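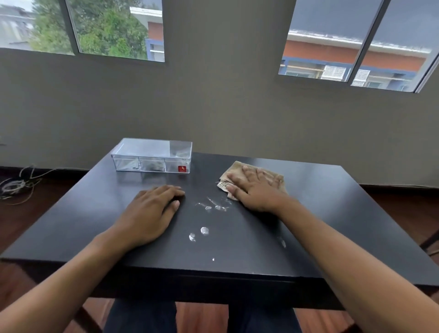

White residue on cell table, suction cups keep dropping parts

Posted in Small Automation Help

ruswood_bench
Running a small pick and place arm, Dromis controller, vacuum gripper with two cups. Black table. Keep getting white milky spots on the top and I wipe them up with a rag but there's always more by afternoon. Cups started dropping parts after roughly 3,000 cycles. Same stuff causing both?? Cleaner is the Presari spray, the creamy one. Need this going again before the next shift.

cadwaladr_cell2
Probably the cleaner. The creamy ones leave a film, and the cups pick it up and slide. What I'd do:
Arm parked, power off, air off and bled down.
Spray the rag, never the table - drips get under fixtures.
Wipe the whole top with plain water on a lint free cloth. Then a dry one. Raggy cloths shed threads and the threads end up in the vacuum filter.
Pull both cups, wash in warm water and dish soap, let them dry all the way.
Check the filter. Mine was packed solid at 1,062 hours.
Then re-teach the table height, you've probly bumped something leaning on it. Run at 330 mm/s untill you trust it.

tapeandzipties
just buy new cups, they're cheap

ruswood_bench
Did the water wipe and washed the cups. Filter was gray and had fuzz in it, swapped it. 88 picks so far, no drops. Still getting a spot now and then near the front - going to look at the grease on the wrist joint next.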